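Lubis Library Services: A Conversation with Juwita Tjoa

June 16, 2020

Juwita Tjoa has directed the interlibrary loan office at Lubis since the merger with the Itine branch. She spoke with us by telephone regarding the return of lending between branches and the changes patrons should expect this summer.

The office held 3172 open requests when the buildings closed in the spring. "Most of those patrons have been very patient," Ms. Tjoa said. "We wrote to each of them, and 411 asked us to cancel. The rest are still in line, in the order in which they applied."

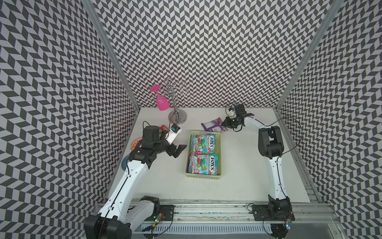 Requests for printed books will be filled first. Bound newspapers and maps will follow in August, once the Erus depository resumes its weekly van service. Ms. Tjoa noted that scanned articles were never suspended. "Our staff sent them from home - sometimes late in the evening - and that work will continue on the same terms."

Returned items will be set aside for three days before they are checked in. No late fees will be charged for this period. Patrons who borrowed through the Stevau exchange should return items to their own branch.

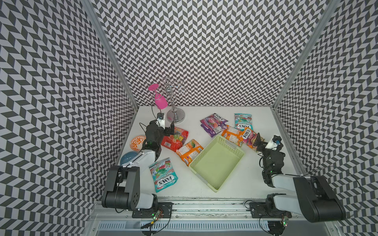
Asked about the limit on new requests, Ms. Tjoa confirmed that the office will accept 200 each week. "I know that some researchers will find this low. We set it with the lending libraries, and we will review it with them at the end of the summer."

She also asked patrons to check their contact details. Notices to 139 account holders came back unread in May, and their requests are on hold until the office can reach them. Corrections may be made by telephone or at any service desk.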